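My day at the Csonka paprika mill

I have been putting paprika on my eggs for most of my adult life without giving it one serious thought. It lived in a tin, the tin lived over the stove (wrong, by the way, very wrong, more on that later), and when the tin ran out I bought another one. Then my friend Réka Mészáros moved back to be near her parents, and the first thing she mailed me was a bag of paprika from the mill in the next town over. I opened it and the whole kitchen smelled like roasted peppers and raisins. I ate it on toast. On toast, with butter, standing up!

So when I finally got over to see her in September, and she mentioned that the Csonka mill was having its open day, there was no question about what we were doing with our time.

We left her place at 8:00 in the morning, which felt cruel after the flight, but she insisted, and she was right. The parking field fills up fast. By the time we had walked up the lane there was already a line at the gate, mostly families, plus one very organized group of retirees in matching yellow hats who had brought their own folding chairs. Admission is free, and they hand you a paper bag with a little wooden spoon in it that I assumed was a souvenir. It's for tasting. Keep your spoon. I lost mine before the second stop and had to go back and ask for another, blushing.

The tour runs in groups of 16, and ours was led by Dezső Magyar, who has worked at the mill since he was in school and talks about peppers the way my uncle talks about trucks. He did the tour in Hungarian and then did the whole thing again in English for me and a couple from Leeds, at the same speed and with all the same jokes. I felt bad for the rest of the group, who had to stand there for both rounds, but they were nice about it, and one grandmother kept correcting his English. Her English was excellent.

You start outside at the drying sheds. I had pictured strings of red peppers hanging off white walls, because that's what is on every postcard, and there are some of those along the front of the main building. Dezső cheerfully told us they're for looks. The real crop goes into long, low sheds with slatted sides, where the peppers rest in net sacks for a few weeks after picking. He called it "finishing," and said the color keeps getting deeper the whole time they sit. If you hurry them into the dryer, you get something that looks fine and tastes like hay. He passed a pepper around so we could all feel how leathery the skin had gotten, and by the time it got to me it had been squeezed by a lot of children.

The smell in those sheds! It's sweet and a bit dusty, like a hayloft where somebody has been cooking jam. I could have stayed there all day. Réka pulled me out by my sleeve.

Next comes the sorting room, where the stems and seeds come off. I didn't know the seeds get saved. Some of them get washed and dried and go back in with the flesh at grinding, and the oil in them helps carry the color. How much seed goes in is a big part of what makes one grade different from another, along with how much of the pale rib is left on. The ribs are where the heat is. For the mildest grade they take out every scrap of rib, and for the hot one they leave it all in and, as Dezső put it, say a prayer.

I asked whether it was dull work, which was maybe rude, and one of the sorters laughed and said that in the busy weeks they put the radio on and argue about it. Apparently there is a folk music faction and an eighties pop faction. You could tell who was winning that morning, and I've had the same chorus stuck in my head ever since.
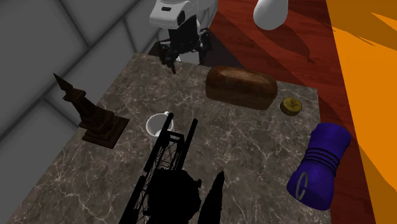 Then the grinding hall, and this was the part I had come for. The old part of the mill still runs on stones, four pairs of them in a row (well, three running and one opened up so you can look at the grooves). I had assumed stones were kept on for charm. Dezső explained that a little warmth from the grinding wakes up the oils and fixes the color, and too much of it burns the sugar and turns everything brown and bitter. So the miller stands there with a hand under the chute, feeling the powder as it falls. There is a thermometer. The miller on duty, a quiet man named Higinio Serrano, told us he looks at the thermometer to check that it's working.

Higinio turned out to be a great person to talk to once the group had moved along. He grew up with the smoked kind of paprika, in Spain, and married into this town, and he said he spent his first year here being told he was wrong about everything. His mother-in-law would not have the smoked stuff in her house. He kept a jar in the car! They have since reached a peace, and there is now a small batch of smoked paprika made every fall in a shed behind the mill, which he does on his own time. They only had a few bags left at the shop. I have one of them and I'm not sharing.

A practical word about the grinding hall: wear something you don't love. There is red dust in the air and it finds you. I wore a cream-colored sweater, and it is now a peach-colored sweater. Also, if you have any kind of cough, ask for a mask at the door. They have plenty and they don't mind. Kids seem to go straight through without a single sneeze, while grown adults come out weeping.

Lunch was in the yard, at long tables under an awning. You could get fish soup or a potato and sausage stew, and I had both, in that order, with bread. The stew was cooked by Rozália Boros in a kettle so big that she stirred it with something like a canoe paddle. I hung around until she had a minute and asked what I do wrong at home, and she had me describe how I make it. She listened very patiently. Then she said, take the pot off the heat before the paprika goes in. That was it. Onions soft in the fat, pot off the fire, paprika in, stir, a splash of water right away, back on the fire. I have been throwing it into a screaming hot pan for years and wondering about the bitterness. She patted me on the arm, and I think it was meant as comfort.

She also asked where I keep my tin, and when I said over the stove she called another woman over so that I could say it again.

After lunch there's a tasting, run by Abelardo Cáceres, who buys for a restaurant supplier called Honine and comes over each year to pick his lots. He had us try the grades side by side, stirred into plain sour cream (that's what the spoon is for), going from the sweetest up to the hot. I'd have said I could tell maybe two kinds apart. By the end even I could pick out the one with more seed in it, which has a nuttier, rounder taste. Réka got every one right and was unbearable the whole drive home. My favorite was the second mildest. It tastes the way I always want tomato soup to taste.

Abelardo's advice on buying was to go small. Buy what you'll use in a few months, keep it in the dark, and if it has gone the color of a brick, throw it out and don't feel guilty. He says people hang on to spices like family photos. I went home and threw out nine jars of things. I did feel a little guilty.

The shop is at the end of the yard, and it's cash only, so plan for that. I hadn't, and Réka had to cover me. The loose paprika is weighed out of big drawers and folded into brown paper, and the fancier tins are by the window. The tins are cute, and I bought one, but the paper packets are the same paprika for a lot less. They also sell a pepper jam, a pepper syrup I can't recommend, and a cookbook, in Hungarian only, that I bought anyway for the drawings.

A few odds and ends for anyone who wants to go. The lane up from the field is gravel and pretty bumpy, so a stroller will be a workout. There's a ramp into the sorting room, but the grinding hall has steep steps, and I didn't see another way in. The restrooms are clean and the line is long, so go during the first tour, when everyone else is in the sheds. Dogs aren't allowed inside any of the buildings. And if you can get a place on the English tour, you'll hear the joke about the priest and the pepper string, which I won't ruin.

We stayed until they started folding up the tables. Rozália was scraping out the kettle and handed us each a heel of bread to wipe it with, and we stood there with red fingers, eating the last of the stew. Réka has already asked whether I'm coming back next September. I've told her yes, and that I'm bringing a bigger suitcase and a darker sweater.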